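Oiled worktops and table tops: your questions

Last updated 10 Mar 2021

We get the same handful of emails every week so have put the answers in one place. If yours isn't on here use the contact form. Phone is mornings only till September.

Which oil do I need?

Anything used for food, Prorell Clear. Desks, shelves, hall tables, either Clear or Satin. Satin is a bit tougher, smells more. Don't mix the two on one top, they dry differently and you'll see a line.

How many coats?

2 on a top we've already oiled. Bare wood wants more, keep going till it stops drinking it in. Thin coats. Thinner than you think.

How long between coats?

Overnight if you can. Wipe off whatever is still sitting on the surface after 20 minutes, don't leave puddles, they go tacky and you will be sanding them off.

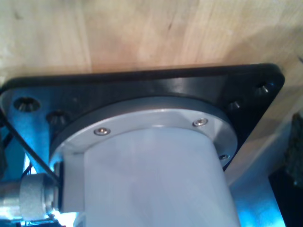

My top has gone dull in one patch. Do I have to redo the lot?

No. Light rub with a fine pad, along the grain, feather it out past the patch, then oil just that bit. Might look darker for a week or so. It evens out.

Black marks round the tap?

Water plus iron, usually a steel wool strand or a tin left standing. Oxalic acid cleaner shifts most of them. Gloves on, rinse well, let it dry right out before you re-oil.

Can I use olive oil from the kitchen?

Please don't. Goes rancid.

Do you still sell the Flatel wax?

No, stopped. The Ekinci one is the nearest thing, slightly yellower. Not over fresh oil, give it a few days first.

What do I do with the rags?

IMPORTANT. Oily rags can heat up and catch fire by themselves. Soak in water, lay flat outside to dry, then bin. Never scrunched up in a bucket in the shed.

How far does a tin go?

The small tin does almost 25 square feet, one coat, on oak. Softer woods take more.

Delivery?

Zirus for tins, pallet firm for tops. Zirus wont take tins to the islands, sorry, you'd have to collect from the shop.

Can I return an opened tin?

Only if its faulty. Unopened is fine, with the reciept, you pay the postage.

Do you do samples?

Yes, small offcuts, oiled one side and bare the other. Say which wood when you order.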